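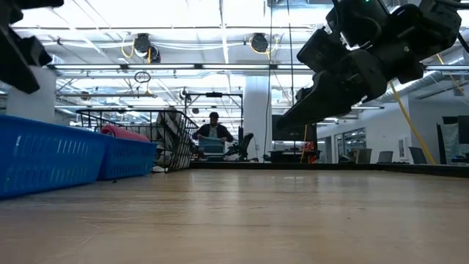

November, Sunday, a little after 3 p.m.

Glue notebook, continued. Hide glue, fourth batch, for the chair seats and the Mazurek clock case.

Came in to find the batch I left soaking on Friday had turned into something with opinions. Smelled it from the stairs. Dumped it, washed the jar twice, opened both windows, apologized to Yolanda, who eats lunch up here by choice and may now reconsider.

Started over with the Drosto granules. Same ratio as last time by weight, cold water, lid on. They swelled in under an hour, faster than the Gandham ones, which sit there like gravel until you lose faith in them. Into the pot at 3:50. Held it at 140 F on the old bottle warmer. The dial on the warmer has three settings and none of them is a temperature, so I am going by the probe thermometer and moving the dial by the width of a fingernail. Settled after five tries.

Test joints, maple to maple, rubbed, no clamps:

First pair: glue too thick, ran off the brush in a rope. Joint grabbed before I had it square. It is now a permanent record of my being out of square.

Second pair: thinned with a splash of warm water. Better. Good squeeze-out along the whole edge, skinned over while I was looking for the pencil.

Third pair: same mix, but warmed the wood first with the hair dryer. Much more time to fuss. I used all of it.

Leaving all three overnight. Remigiusz wants to break them over the vise tomorrow and I have promised not to start without him. He says the wood should fail before the glue does. He said that about the last batch too, and we all remember the stool.

Clock case: did not touch it. Looked at it. The lifted veneer on the left side is worse than Aarti's note says, or it has gotten worse since she wrote the note, and her note has no date on it. (Aarti, date your notes. I say this as someone whose page before this one is headed "Tuesday?") There is old glue under the lift, brown and crumbly, and it softened when I put a damp swab to it, so it is hide glue and we can go back in with the same. If it had been white glue I would have gone home.

Open question on the urea. Hatice adds a pinch to slow the set and swears it costs nothing in strength. The book on the shelf says it costs something, and gives a table, and the table has a coffee ring over the row I need. Will run a pair each way when the next bag comes.

Catier invoice is in the drawer: 74 for the brushes, which are nice brushes and had better be. They go in water after use, bristles UP in the rack after that. Found one today standing on its head in the jar with a permanent wave.

Zulema asked how long the made-up glue keeps in the fridge. A week, if it is labeled. Unlabeled it keeps until someone mistakes it for soup stock. Jar is on the second shelf, blue tape, my initials.

To do: more blue tape. Scrape the maple offcuts. Ask Yolanda where she moved the good thermometer, and whether it had to do with lunch.

Warmer off and unplugged, 5:40.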